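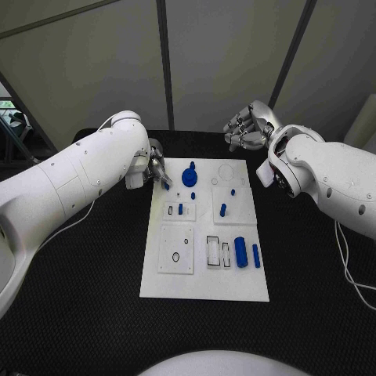 The left hand going down to the little blue peg, right hand held up over the board.

30 May 2020

Back from Harnby with a headache and a tin of biscuits I didn't ask for. Suqin Wan had been on at me since November to come and look at the arms, and I'd run out of excuses.

I will say the hands are handsome. Silver fingers, proper joints, and for the first few minutes I just stared at them like a child at a shop window. Then I looked at what they'd been given to do. A flat white board on a black table, with blue pegs and cylinders and a gear with a bit of shaft sticking up, all of it upright and well spaced out. I've seen toddlers' toys that were less considerate. My bench at Clulten has never been that tidy, and I include the morning the insurance man came.

Suqin says the board is hard. She says a peg is a nasty thing to pick up, small and round and easily knocked over, and that people who've never tried it always laugh at the pegs. I didn't laugh. I asked how long it would take to learn to sort the returns bin and she said that was a different question. Well, yes. It's my question though.

The returns bin on a bad day has Skista brackets with the screws taped on, the same brackets with the screws gone, somebody's sandwich wrapper, and a hinge that came from no shop of ours. Katona used to do the lot standing up with the radio on, and talk to you about her knees while she did it. I can't picture those silver fingers getting a bit of old tape off a bracket. I can't picture them noticing there was tape.

She asked what I'd want one for at home. I said the bath plughole. Then the fitted sheet, then the pan cupboard, where everything has to come out before the thing you want will. She wrote that down, which I thought was polite of her. I'd have it do the bins as well, but there are 9 steps down from my back door and these two arms aren't going anywhere without a table.

More than 10 years I've been reading that the kitchen one is nearly ready. I had a cutting about it on the fridge until it went yellow. I don't say it can't be done - I'd be glad of it, with my wrist the way it is - but I'd want to see a dirty pan and a full sink before I got my hopes up again.

Missed the early train home and had to stand as far as the junction. Suqin wants me back when they've moved on to something with a drawer in it. Told her I'd bring one of ours, the one that sticks.

Must ring about the boiler. Washing-up still in the bowl from last night, so did that, and broke the handle off the blue mug.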